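Stestness Home Textiles – Customer Care
Ticket: Marks and fraying on fabric hanging over printed tablecloth
Status: Closed (customer confirmed)
Opened by: Lovisa Moen
Assigned to: Holger Hovland, then Frøydis Nygård
Products: Ridis printed cotton, teddy bear pattern, cut length. Striped hanging (not ours, see below).
Category: Color transfer / stains / care

Lovisa Moen, 9:14 am
I bought a length of your Ridis cotton with the teddy bears on it in September. I used it to cover the table in our fruit corner and ran it up the wall behind the table as well, so it's one pattern all the way up. A striped piece hangs in front of the back wall. The hanging was clean when I put it up as far as I remember, and now there are faint marks along the bottom. The hem has also started to come apart.

My question is whether the tablecloth is giving off color. It has a lot of pink and brown in it. I washed it once before using it, at warm, with towels. I did not wash the striped one at all. If the bear fabric bleeds I would like to exchange it for something that doesn't. I don't want to wash them together and find out that way.

Holger Hovland (Stestness), 10:02 am
Hello Lovisa, thanks for writing. A few questions so I can narrow this down:

1. Does the hanging touch the tablecloth?
2. Do you spray or wipe the table, and with what?
3. What do you put on the table? You mention fruit. Cut or whole?
4. Is the order label still on the fabric, or do you have the packing slip? I'd like the batch.

Please hold off on washing either piece for now. Heat can set some stains.

Lovisa Moen, 10:40 am
1. It hangs at the back and the bottom edge touches the table when somebody pushes the table in. Most of the time it clears it.
2. Wiped with a damp rag and a little dish soap at the end of the afternoon. Before that we had a spray called Flokton, which I stopped buying.
3. Small fruit, whole, mostly cherry tomatoes and oranges. We use it for sorting and for setting out on a plate. Now and then a tomato splits.
4. Slip says batch 230. 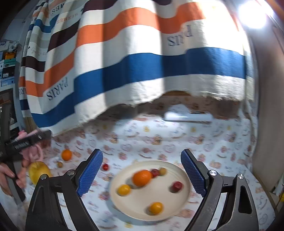 Juice is the first thing I would rule out, before dye. Tomato and citrus both leave a mark that is nearly invisible while it's fresh and turns yellowish or tan over a week or two, and people often notice it first on plain white areas. A busy print hides it. Part of your fruit is on the cream plate, but there is also an orange and a red tomato straight on the cloth beside it, so any leak goes into the cotton and can sit there under the print for a long time. A rag will then move it around. If the rag goes along the back of the table it can reach the hem of the hanging too.

I have looked up batch 230. It was a normal run and I see no other complaints on it. That doesn't prove anything about your piece, so please do the rub test:

- Take a plain white cotton rag, dry. Rub a pink part of the print ten or so times with light pressure. Look at the rag.
- Repeat on a brown part with a clean area of the rag.
- Dampen the rag with cold water, wring it out, and do both again.
- Do the same with a drop of the dish soap you use.

Tell me which of these leave color, if any.
Holger Hovland, 11:25 am

Lovisa Moen, 1:50 pm
Done. Dry: nothing on either. Damp: nothing on pink, nothing on brown. Soap: nothing on pink. On brown there was a very light yellow smear, but I did it near where the fruit goes. I tried again with soap on the part that runs up the wall, where no fruit ever gets to, and the rag stayed white.

So is that juice and not dye?

Holger Hovland, 2:10 pm
I think so. If the brown were loose you'd get it on the wall section as well, and you'd get it as brown. The dye in your piece looks fine to me.

I'm handing the hanging over to Frøydis, who does alterations and knows more than I do about hems. Ticket stays the same. Li-hua Mak has the ticket if both of us are out.

INTERNAL NOTE (visible to customer)
Rub test negative on pink and brown. Soap smear near work area only. No return needed for Ridis length at this stage. Hanging is third party, advice only, no warranty. HH

Frøydis Nygård (Stestness), 2:55 pm
Hi Lovisa, taking over. Can you tell me what the hanging is made of and whether the bottom edge was ever hemmed? A folded hem that has opened and a raw cut edge look similar after a while, but you treat them differently. A raw edge has no line of needle holes above it.

Also, how is it held up?

Lovisa Moen, 3:20 pm
No care label. It feels smooth, slippery, not like cotton. I was given it as a loose piece. No needle holes that I can find. It is held along the top with clips. There's no rod.
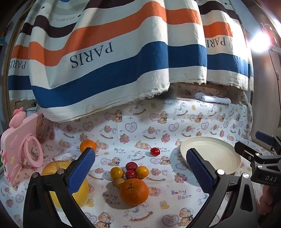
Lower hem frayed, faint stains along the bottom white band.

Frøydis Nygård, 3:48 pm
Thank you. With no needle holes it was cut and left that way, so the edge was always going to fray. It isn't damage from your cleaning. Every time it brushes something it loses another thread or two. The edge is also slightly uneven along its length, which fits with somebody cutting it by hand.

About the stains. They follow the bottom white band. The bands above it are brown, orange and blue in places, and those would hide a lot, so I can't say the marks stop at the white. Please check the dark bands in daylight. Lay your hand behind the fabric and look for stiffness. Dried juice makes the cloth slightly stiff. Dust and grease don't.

One more thing. The big PARIS near the center looks mirrored to me. If it reads backward from where you stand, you may have the back of the fabric facing out. On many printed pieces the color is weaker on the back and the surface picks up dirt more easily. I would check that before you hem it, or you'll finish the wrong side.

Lovisa Moen, 4:31 pm
I never noticed the lettering. I took it down and compared. One side is a bit brighter than the other and feels smoother. The duller side was facing out.

Stiffness: yes, in two places, both low. One is on white and one runs up a little into the next stripe. It feels like dried sugar. I also found a line of gray dust where it rests against the white bar at the back of the table. I think that part is just dust.

Frøydis Nygård, 4:50 pm
Good, that separates them. You have two kinds of mark, and they should be cleaned in this order.

Dust first, dry. Take it outside, shake it, then go over the bottom with a soft clothes brush. Brush downward, toward the frayed edge. If you wet dust you make a gray line that's harder to get out.

Juice second. Cold water only. Put a folded white towel under the spot and dab from the back with a damp rag. If the spot is still there after two rounds, use one teaspoon of white vinegar in a cup of cold water, dab again, then plain water. Try it on a corner first. We don't know the fiber, and if it turns out to be silk I would stop at plain water and take it to a cleaner.

Do not soak the whole piece. Dark brown, orange and blue next to white is the combination I worry about most, and it is a bigger risk than your tablecloth ever was. Do the rub test on each of the three colors before you wet anything.

Dry flat, out of the sun.

Lovisa Moen, 8:35 am
Rub test on the hanging: brown clean, orange clean, blue left a trace when damp. So I kept water off the blue. Dust brushed out completely. The stiff spot on white is soft now and I can barely find it. The other one is lighter, but you can see it if you look. I can live with that.

What do I do about the edge?

Frøydis Nygård, 9:05 am
I'd leave the remaining spot alone. Two choices for the edge.

Narrow rolled hem by hand. Trim only the loose threads, don't straighten the whole cut. Roll twice, pin, and slip stitch with a fine needle. It takes an evening and looks best.

Light fusible tape. Faster, but it needs an iron and you don't know the fiber. Test on a corner with the iron at its lowest and a cloth between. If the corner puckers or goes shiny, sew it.

Either way it comes out a little shorter, and in your case that helps. I would raise it so the bottom stays 12 mm or more off the tabletop with the table pushed all the way in. Check that it also clears the white bar.

Is there a lamp close to it? I see strong light at the upper right. Leave some space there, both for the heat if it's a warm bulb and for fading. Move the clips in on that side if needed.

Lovisa Moen, 9:22 am
It's a lamp, and it does get warm. I'll move the clips.

Last question, about the bear fabric. Can I put something over it so the juice doesn't go in? The children like finding the ducks and the rocking horses, so it has to be see-through. And can it be washed hotter than I did?

Holger Hovland, 9:40 am
I'll take this one. Clear vinyl works. Lundgren make a table film in a matte finish that doesn't reflect as much as the glossy one. Cut it to the tabletop only and leave the wall part bare. Lift it at the end of the week and let the cotton air, or moisture stays under it.

Washing: our limit for Ridis cotton is 40 C, gentle cycle, inside out, no bleach. Expect a little shrinkage the first time. You have had that already, so the fit should stay the same from now on. For the yellow smear, soak that area in cold water with a spoonful of enzyme detergent for half an hour before the wash. Check it while it is still damp, and don't tumble dry until the mark is gone.

Wash it separately from the hanging, as you planned.

Lovisa Moen, 4:15 pm
Washed and back on the table. The smear is gone. I have pinned the hem and will sew it by hand, right side out this time. Fruit stays on the plate until the film gets here. You can close this.

Holger Hovland, 4:21 pm
Closing. Reply to this thread if the cotton changes color after the next wash and it will reopen under the same number.

RESOLUTION
Cause: fruit juice and dust on hanging. No color transfer from Ridis print, batch 230.
Hanging: raw edge, reverse side out. Customer to hem and raise.
Tablecloth: cold enzyme soak, 40 C wash. Clear film advised.
Return: none.
Follow-up: Ottar Strömberg to add the cold soak step to the Ridis care page.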